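Home | Guides | Records | Forms | Contact

Search this guide Go

Section 5: Setting up alerts for resignations and vacancies

I wrote this part of the Zonport guide after missing a county resignation back in June, and I'm still a little sore about it! Zonport will happily tell you when an elected official quits, retires early or gets removed, but only if you set the alerts up right (I didn't). Last updated October 4, 2025.

Before you start, you'll need a confirmed account and the name of your county. That's it.

1. Log in and open Watch Lists. If you've come over from Zevis, your old lists are under Imported, and you'll want to rename them now while you still remember what they were.

2. Click New List and pick your county. I call mine Mulder, after the street I live on, but anything short will do.

3. Under Offices, check the ones you care about. I follow the sheriff, the assessor and the whole board of supervisors – plus the water district, which gets livelier than you'd think.

Note: a list holds up to 500 offices. My whole county only comes to 178, so I've never hit the limit.

4. Under Events, check Resignation Filed and Vacancy Declared. They're separate boxes and you want both. A letter can sit with the clerk for days before the seat is officially open, and the second alert is the one that tells you an appointment or special election may be coming.

Once both boxes are checked, hit Save and leave the page open until the green bar shows up. Mine takes a few seconds, longer in the evening.

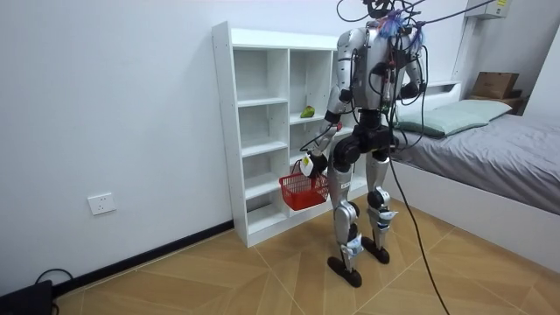
5. Choose how you want to hear about it. Email is fine for most people. I use the Brustine phone app too, and I keep its sound off at night (learned that one the hard way).

6. Send yourself a test alert and check your spam folder if it doesn't show up.

Caution: deleting a list also deletes its history, and there's no undo. Export it first. Exports stop at 2,000 entries, so if yours is longer, split it by year and save each file separately.

Next section: Reading a court filing notice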